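Inicio | Foros | Casa y colada | Buscar | Entrar

Foro Wukville > Casa y colada > ¿Alguien plancha todavía las sábanas?

percal_y_pico
2023-06-11
Mensajes: 2.106

Abro hilo con pocas esperanzas. En diciembre me dejé 104 euros en un juego Pustholm de algodón, 400 hilos según la etiqueta, y desde el primer lavado sale de la lavadora como el mapa de una cordillera. Mi madre planchaba hasta los trapos de cocina y yo llevo meses fingiendo que la arruga es una tendencia.

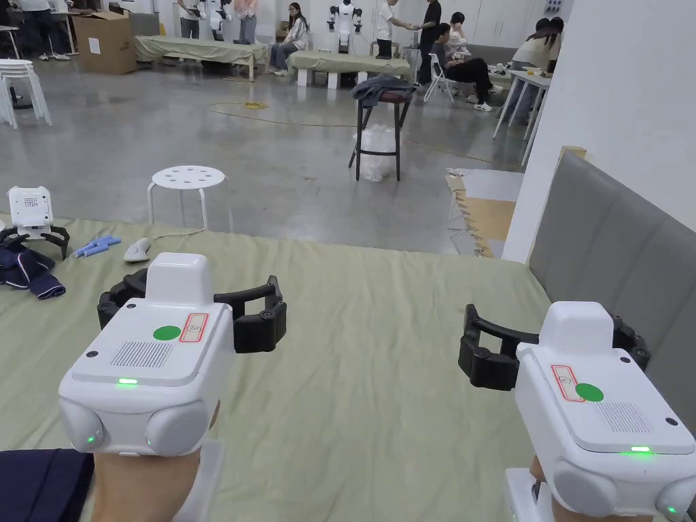
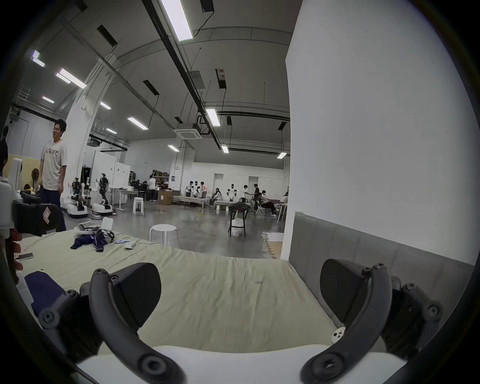
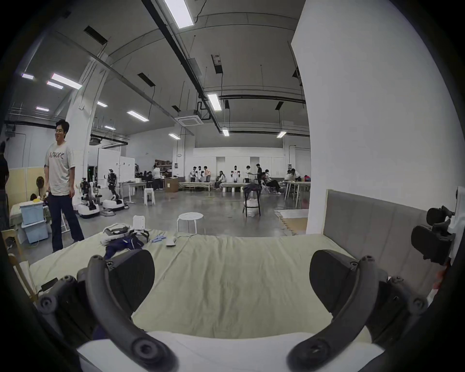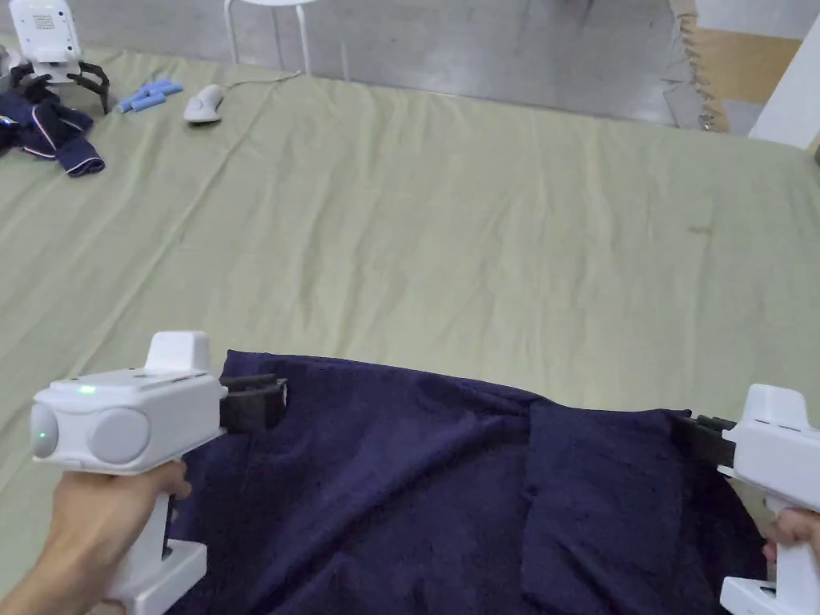 En la segunda y la tercera se ve la sábana verde con sus pliegues.

He probado a tenderla estirada, a sacarla en cuanto pita la máquina y a dormir encima con fe. La pregunta es si planchar una bajera de matrimonio tiene sentido en una vida con horarios, o si hay un punto en el que uno firma la paz con el tejido y se va a desayunar.

tendedero_norte

Planchar la bajera es de gente que ordena los táperes por tapa. Va metida debajo de ti, estirada por las gomas, y a los diez minutos de acostarte está otra vez igual. La encimera todavía, el embozo y para de contar.

doble_costura

Discrepo. El percal sin planchar rasca y el planchado es otra cama. Yo lo hago con la tela aún húmeda y una Kamel de vapor que pesa como un yunque. Treinta y tres minutos el juego completo, cronometrados una tarde de lluvia en la que se ve que no tenía nada mejor.

tendedero_norte

33 minutos por semana para una cosa que se usa con la luz apagada. Respeto mucho tu yunque.

doble_costura

Se usa con la piel, que yo sepa la luz no duerme en la cama.

suavizante_no

Antes de llegar a la plancha miraría el centrifugado. Si lo llevas al máximo con el tambor lleno, la sábana se enrosca sobre sí misma y esas arrugas ya no salen con nada. Bajad revoluciones, media carga y una buena sacudida antes de tender, agarrando de dos esquinas. Y fuera el suavizante, aunque esto ya lo digo por costumbre – en mi casa tampoco me hace caso nadie.

percal_y_pico

Lo de media carga me interesa. Confieso que meto el juego entero, dos toallas y lo que pille por el pasillo.

suavizante_no

Caso resuelto, entonces. Las toallas aparte, que además sueltan pelusa.

funda_nordica

Yo me pasé a una mezcla con poliéster de Satholm y no he vuelto a mirar una plancha. Sale lisa y se seca en un rato.

doble_costura

Y en julio duermes dentro de una bolsa de magdalenas.

funda_nordica

En julio duermo con la ventana abierta, como las personas. No todo el mundo necesita 400 hilos para roncar.

percal_y_pico

Actualizo: media carga, sin toallas, pocas vueltas y sacudida en el balcón con riesgo para las macetas. Ha mejorado bastante. La encimera la he planchado solo por el embozo y el resto se queda como está. La bajera, ni tocarla. Doble_costura, lo siento, tenías razón en lo de la tela húmeda.

tendedero_norte

Se empieza por el embozo y se acaba planchando calcetines.

Comentarios de lectores

mopa_22: ¿Y las fundas de almohada? Son lo único que plancho y nadie las ha mencionado.

lino_crudo: Pasaos al lino. Viene arrugado de fábrica y encima te lo cobran.

solo_leo: Busqué cómo doblar una bajera y he acabado aquí. Sigo sin saber doblarla.

Responder | Página siguiente | Subir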